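시정정보 > 재정·예산 > 예산집행 점검 > 청사 및 공공시설 > 안전점검표(의견 포함)

웨드턴시 공공시설 안전점검표
시의회 청사, 민원동, 로로다크 주민센터
예산과목 623(시설 유지보수) 집행 전 현장점검

점검일: 2020년 11월 11일
점검책임: 마르턴 브라우어르(시설관리과)
예산 확인: 뚜언 꽈익(재정과)
외부 위탁사: 부디에 설비(전기·승강기), 즈엉 소방(소방)

판정 표기
적합: 기준 충족, 조치 없음
관찰: 기준 충족, 다음 점검 때 재확인
보완: 기준 미달, 집행 계획에 반영
중지: 즉시 사용 중지

본 점검표는 차기 다년도 예산안의 시설 유지보수 항목을 확정하기 전에 작성한다. 판정이 '보완'인 항목만 623 과목의 집행 요구서에 기재할 수 있다. '관찰' 항목은 요구서에 올리지 않으며, 부서 경상비로 처리한다. 의견란은 점검자가 현장에서 기재한 내용을 옮긴 것으로, 오탈자 외에는 수정하지 않았다.

1. 출입구 및 피난 통로

1-1 주출입구 자동문 개폐 및 수동 전환
판정: 적합
의견: 정전 모드 전환 후 수동 개방 확인. 개방력 과다 없음. 전환 스위치 표지가 영문으로만 되어 있어 국문 표지 병기 요청. 경상비 처리.

1-2 본회의장 방청석 통로 유효폭
판정: 보완
의견: 기준 800mm. 방청석 후열 통로가 보조의자 고정 장치 때문에 기준에 미달한다. 고정 장치를 이설하거나 보조의자를 철거해야 한다. 의회사무국은 공청회 때 좌석이 부족하다는 이유로 철거에 반대함. 이설 비용으로 산정할 것.

1-3 피난 유도등 점등
판정: 적합
의견: 상용전원 및 예비전원 모두 점등. 민원동 서측 계단 유도등의 점등 지연은 이전 점검과 동일한 수준이며 기준 이내.

1-4 방화문 자동 폐쇄
판정: 보완
의견: 민원동과 본관 연결부의 방화문이 끝까지 닫히지 않음. 도어클로저 압력을 조정해도 재현된다. 문틀 변형이 의심되므로 클로저만 교체하는 견적은 반려할 것. 문틀 측량을 포함한 견적을 다시 받는다.

1-5 통로 적치물
판정: 관찰
의견: 선거인명부 열람용 칸막이가 복도 벽면을 따라 보관되어 있음. 통로폭은 확보됨. 보관 장소를 지정해야 한다. 총무과에서 창고 배정을 검토하겠다고 회신.
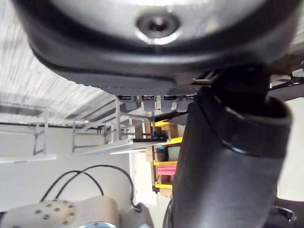 2. 전기 설비

2-1 분전반 외함 및 잠금
판정: 적합
의견: 전 분전반 잠금 상태. 열쇠 관리대장과 실물 일치.

2-2 회로 명판과 실제 부하 일치 여부
판정: 보완
의견: 민원동 분전반의 회로 명판이 창구 재배치 이전 기준이다. 창구용 콘센트 회로와 대기표 발권기 회로가 서로 바뀌어 기재됨. 명판 수정은 경상비로 가능하나, 회로도 갱신은 위탁사 과업에 없으므로 별도 계상이 필요하다.

2-3 누전차단기 시험 버튼 동작
판정: 적합
의견: 로로다크 주민센터 포함 전수 동작. 시험 중 전산실 회로는 재정과 협의 후 제외하고, 부디에 설비의 절연저항 측정값으로 갈음함.

2-4 비상발전기 무부하 시험
판정: 관찰
의견: 기동 정상. 배기관 연결부에 그을음. 부하 시험은 1월 정기점검 때 실시 예정. 부하 시험 결과가 나오기 전에 교체 예산을 먼저 잡는 것은 부적절하다는 것이 재정과 의견. 시설관리과는 이견 없음.

2-5 이동형 연장선 사용
판정: 보완
의견: 본회의장 속기석에서 연장선을 상시 사용하고 있음. 바닥 매입 콘센트 증설이 필요하다. 임시로 덮개형 전선 보호대를 설치하였으며 증설 완료 시까지 유지한다.

3. 기계 설비 및 마감 덮개

3-1 공조기 필터 차압
판정: 적합
의견: 차압계 지시값 정상 범위. 필터 교체 기록이 수기와 전산으로 이중 관리되고 있어 전산으로 일원화 권고.

3-2 급기구·환기구 그릴 고정
판정: 관찰
의견: 방청석 상부 그릴 일부에서 진동음. 고정나사 재조임 후 소음 감소. 다음 점검 때 동일 위치를 확인할 것.

3-3 기기 하부 덮개 체결 상태
판정: 적합
의견: 체결부 확인란은 기기별로 따로 작성한다. 한 장의 확인서에 복수 기기를 합산 기재한 종전 서식은 더 이상 접수하지 않는다. 확인서에는 점검자 서명과 기기 관리번호를 함께 기재한다.

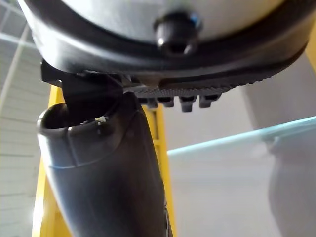 사진. 옅은 회색 돔형 하부와 검은색 테두리, 골진 띠

3-4 승강기 비상통화장치
판정: 보완
의견: 본관 승강기의 비상통화가 관리실로 연결되지 않고 대표전화로 넘어간다. 야간에는 대표전화가 자동응답으로 전환되므로 실질적으로 통화가 불가능함. 회선 변경은 통신비 과목이나, 통화장치 교체분은 623 과목에 계상한다. 회선 변경 전까지 당직실 전화번호를 승강기 내부에 부착하였음.

3-5 승강기 정기검사 합격증 부착
판정: 적합
의견: 유효기간 내.

3-6 보일러실 가스누설 경보
판정: 적합
의견: 시험가스로 동작 확인. 차단밸브 연동 정상. 보일러실 출입문 표지가 훼손되어 현장에서 교체함.

4. 소방 설비

4-1 소화기 비치 및 압력
판정: 관찰
의견: 로로다크 주민센터 2층 소화기의 점검표가 누락되었다. 압력은 정상. 즈엉 소방에 점검표 재발급을 요구하였고, 7일 이내 제출하기로 함.

4-2 옥내소화전 방수 시험
판정: 적합
의견: 최상층 방수압 기준 충족. 호스 접힘 자국이 심한 것은 교체 대상이나 기준 미달은 아니며, 위탁계약의 소모품 조항으로 처리한다.

4-3 화재감지기 동작
판정: 보완
의견: 기록물 보관실 감지기 일부가 수신반에 다른 구역으로 표시된다. 감지기 자체는 동작함. 구역 표시 오류는 초기 대응 위치를 잘못 안내하게 되므로 우선순위를 상위로 조정. 수신반 프로그램 수정과 표시창 도면 교체를 한 건으로 묶어 발주할 것.

4-4 비상방송 청취
판정: 적합
의견: 방청석과 민원 대기공간 모두 청취 가능. 본회의 중 비상방송 우선 송출 기능도 정상. 의장석 마이크가 켜져 있을 때 하울링이 있어 음향 담당에게 전달함.

5. 민원 공간 및 다목적실

5-1 민원창구 접근성
판정: 적합
의견: 휠체어 접근 창구 확보. 창구 하부 공간에 문서 보관함을 두지 않도록 담당 부서에 재통보.

5-2 탁자·작업대 안정성
판정: 관찰
의견: 다목적실 비품은 비품대장과 대조하여 확인한다. 흔들림, 모서리 파손, 하부 선반 처짐을 각각 기재할 것. 이번 회차에는 대장 등재가 늦어진 비품이 있어 다음 회차에 다시 대조한다. 비품 교체비는 자산취득비이므로 623 과목으로 요구할 수 없다.

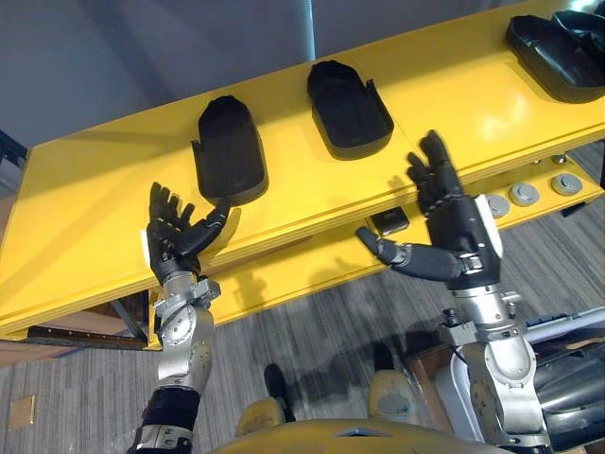
사진. 노란색 탁자와 그 위의 검은색 트레이

5-3 바닥 미끄럼 및 단차
판정: 보완
의견: 민원동 입구 매트 매입부와 바닥재 사이에 단차 발생. 우천 시 매트를 추가로 깔면서 단차가 커진다. 매입틀 높이 조정 공사로 계상하고, 임시 매트 사용은 공사 완료 후 폐지한다.

5-4 화장실 비상벨
판정: 적합
의견: 경보음 및 표시등 정상. 호출 해제 버튼 위치가 외부에 있어 오해제 가능성이 있으나 현행 설치기준에 위배되지 않는다.

5-5 투표소 전환 시 동선
판정: 관찰
의견: 로로다크 주민센터는 보궐선거 시 투표소로 사용된다. 입장과 퇴장 동선이 겹치는 구간이 있으므로 선거관리 담당 부서가 배치도를 다시 제출하기로 하였다. 배치도 접수 전까지 판정 유지.

6. 집행 관련 검토 의견

가. 시설관리과 의견(브라우어르)
'보완' 판정 항목 가운데 1-4, 3-4, 4-3을 우선 집행 대상으로 한다. 세 항목 모두 이용자의 대피 또는 구조 요청과 직접 관련된다. 1-2는 의회사무국과의 협의가 남아 있어 후순위로 두되, 협의가 지연되더라도 요구서에서 삭제하지 않는다. 2-5와 5-3은 민원 업무에 지장이 없는 시간대에 시공하여야 하므로 야간 작업 할증을 견적에 포함할 것.

나. 재정과 의견(꽈익)
2-2의 회로도 갱신은 위탁계약 변경으로 처리할 경우 별도 과목 계상이 불필요하다. 부디에 설비의 계약서에서 '도서 정비' 조항의 범위를 먼저 확인하고, 해당하지 않는 경우에만 623 과목으로 요구한다. 4-3은 수신반 제조사의 프로그램 수정 비용과 도면 제작 비용을 구분하여 제출할 것. 합산 견적은 심사에서 제외된다. 예비비 전용 요청은 이번 회차에 받지 않는다.

다. 의회사무국 회신
1-2 관련, 보조의자 고정 장치 이설에 동의함. 철거에는 동의하지 않음. 이설 위치는 방청석 측면 벽으로 제안하며, 이설 후 통로폭 실측 결과를 요청함. 본회의 회기 중 시공 불가.

라. 시설관리과 재의견
측면 벽에는 난방 배관이 있어 앵커 시공 위치가 제한된다. 배관 도면을 확인한 뒤 이설 가능 위치를 회신한다. 배관 도면이 현황과 다르면 현장 탐사를 먼저 실시한다.

7. 제출 서류 확인

□ 점검표 원본(점검책임자 서명)
□ '보완' 항목별 견적서
□ 위탁사 확인서(전기·승강기, 소방 각 1부)
□ 비품대장 대조표
□ 전회 점검 미조치 항목 사유서
□ 투표소 전환 배치도(로로다크 주민센터에 한함)

전회 미조치 항목은 사유서에 과목, 요구 금액, 미집행 사유를 구분하여 적는다. '예산 부족'으로만 기재된 사유서는 반려한다. 같은 항목이 연속하여 미조치된 경우에는 담당 부서장이 서명한다.

서류는 재정과로 제출하고 사본을 시설관리과에 보관한다. 점검 결과에 대한 이의는 공개일부터 7일 이내에 서면으로 접수한다. 접수된 이의는 해당 항목의 의견란에 덧붙여 게시하며, 판정 변경 여부는 재점검 후 기재한다.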